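Search this site
Search Enter keywords

Open day at Haltton, Drindau – quick notes before I forget

Got there at 9, too early, doors still shut. Parking fine if you go round the back by the loading dock. Coffee in paper cups, free, went fast. November, and they had the big doors open all morning so keep your coat on.

Haltton do wooden boards and tops mostly. Cutting boards, bench tops, shelves, a few trays. They bought out the old Hinrichs shop a while back and you still see the Hinrichs name stenciled on half the carts. Nice touch, or just too lazy to repaint.

Tour went like this – lumber rack, planer, glue-up, sanding, finishing, then the showroom, which is really a hallway with lights. Groups of 20, too many for the sanding room, we were stood in the doorway most of the time and I missed half of what the guide said. Ear protection handed out at the planer. Take it. It is LOUD.

Glue-up was the best part for me. Long clamps, strips laid out dry first, somebody flipping single pieces over and over till the grain looked right. Would of stayed there all day. Guide said panels sit overnight in the clamps and then get scraped before they go anywhere near the sander. Asked about the glue, got a brand name, didnt write it down. Sorry.

Finishing room smelled great. Mineral oil on the kitchen stuff, something harder on the bench tops. They let us rub oil into an offcut and keep it. Mine is on the windowsill now, already has a mug ring on it.

Shop prices OK, not cheap. Seconds bin by the exit is where to look – 4 dollars for a small tray with a chip on one corner. Bought two. Cash only at that table, cards inside.

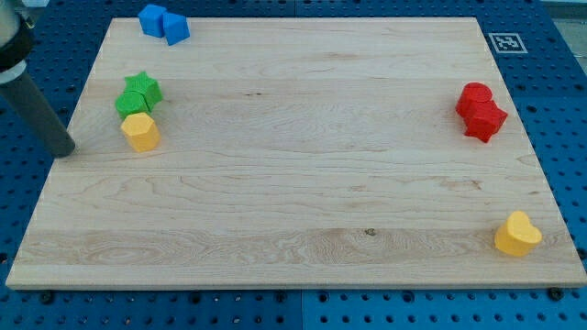

Maple was what I came for, need a new top for the kitchen cart and the samples online all look the same. In person they really dont. Some are nearly blank. I like a bit of movement, like on the big pale one with the blue and green blocks on it – fairly quiet lines most of the way, then that swirly band toward the front with a tiny dark knot in it. If mine comes with a knot like that I wont complain. Guide says you can ask for "character" or "clear" when you order, clear costs more.

Didnt order yet. Lead time is 4 weeks and I have to measure the cart again, pretty sure I wrote it down wrong the first time. Last tour leaves mid afternoon, food truck packs up before that so eat early. Bathroom is past the lumber rack on the left.

Recent visits
Gretadport harbor market, a wet morning
Drindau paper mill tour
Two hours at the Gretadport tool swap
Where to eat near the Drindau station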